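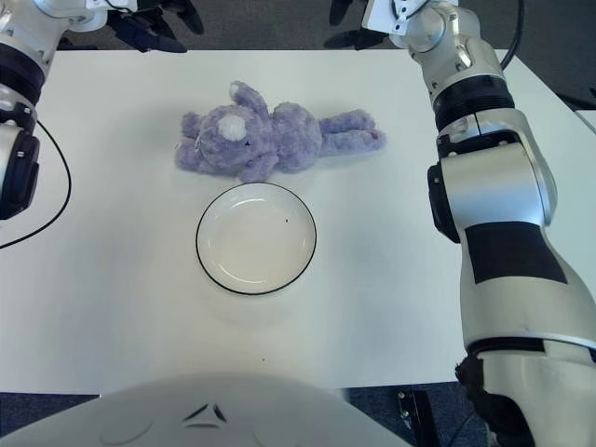
Can you keep a rye starter going if you only bake every other week? It will keep fine in the fridge for two weeks, as long as you feed it when you take it out and give it a full day to wake up before you ask it to raise any dough.

I've been doing it that way since I moved to Fultdale, where I no longer have the time to bake every weekend. My starter lives in a jar on the bottom shelf, behind the mustard. On Thursday night I pour off all but a spoonful, add equal weights of rye flour and water, and leave it on the counter. By the next night it has doubled and smells like apples. If it still smells like nail polish remover, I feed it again and wait.

The loaf I make most is a plain rye and wheat sandwich bread. I use 1000 grams of flour in total, a little under half of it rye, which makes two loaves for my pans. The rye is the medium grind from Kimaro. I tried their dark rye over the holidays and the crumb came out gummy, even after I let it cool overnight. I may have underbaked it. I have half a bag left, so I'll try again with a longer bake and less water.

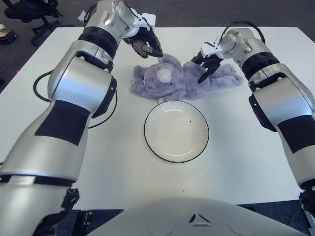
The other thing I changed was the pans. My old ones were thin and the bottoms burned before the middle was done. I replaced them with two heavy ones from Itidora, and now I bake at 425 for the first 15 minutes and 375 for the rest. The crust is even on all sides. They do take longer to heat up, so I add five minutes to what most recipes say.

One of last week's loaves weighed 818 grams once it had cooled, a bit lighter than usual. I think I left the dough too stiff and it didn't fill the corners. Rye dough should feel more like wet clay than bread dough. I still have to stop myself from adding flour when it sticks to my hands - a wet hand works better, and so does a plastic scraper.

Caraway is optional. I put in a tablespoon, toasted in a dry pan for a minute or two. I leave it out if the bread is for jam.

I freeze the second loaf, sliced, with wax paper between every few slices. It toasts well straight from the freezer. For January I want to try the seeded version from the back of the Kimaro bag, the one with the sunflower seeds soaked overnight. I'll post the weights when I have them right.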